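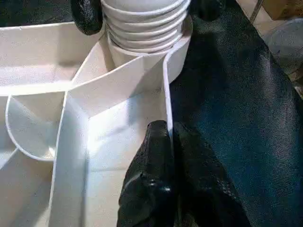
Figure 4.1 Nested cups, a divided tray and a pair of black gripper fingers.

Contents Previous Next Glossary

Chapter 4
Before You Sign the Purchase Order

Pour yourself a cup of tea, because we are going to spend a good while on money before we get anywhere near a catalogue. When Sointu Valtonen drew up her first equipment plan for the Furnden workshop, she began with the objects to be handled and left the arms until page nine – a habit I've happily borrowed ever since, and one I hope you'll borrow too!

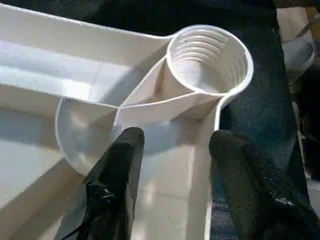
Figure 4.2 Open fingers at the tray. Note the narrow channel below the round cup holder.

Walls, rims and tight channels all have a say in which fingers you buy. Furnden set aside $1014 for spare fingers and pads, and another $178 for tape and sleeves. 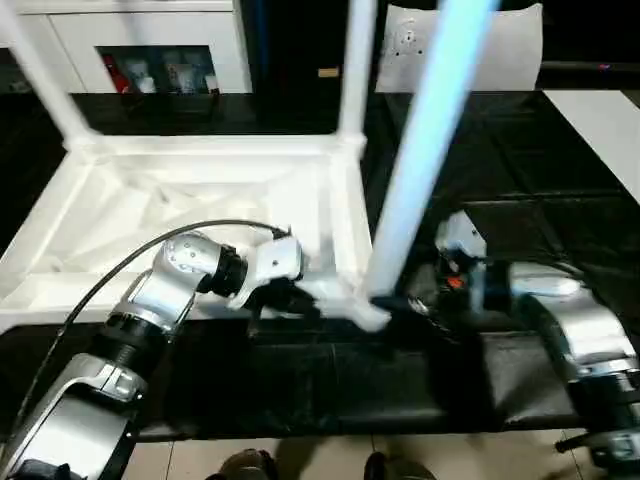

Small extras are the part of a budget that most beginners leave blank, and I was as guilty as anyone in my early days. The arms get a line, the grippers get a line, and then we stop. But look at the cable looping over the left arm, and the black tabletop under the upturned stool: cabling and work surfaces need lines of their own. Furnden's came to $283, freight included.
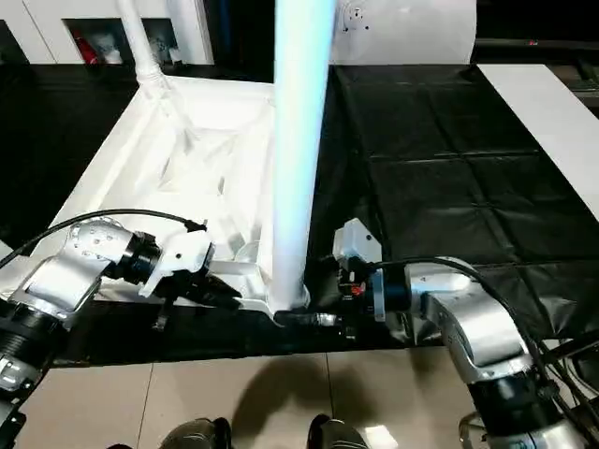 Figure 4.3 Two arms working at the foot of a white pole.

Tall items bring us to floor space and headroom, which we'll cost in Section 4.1 using the Chamoun worksheet.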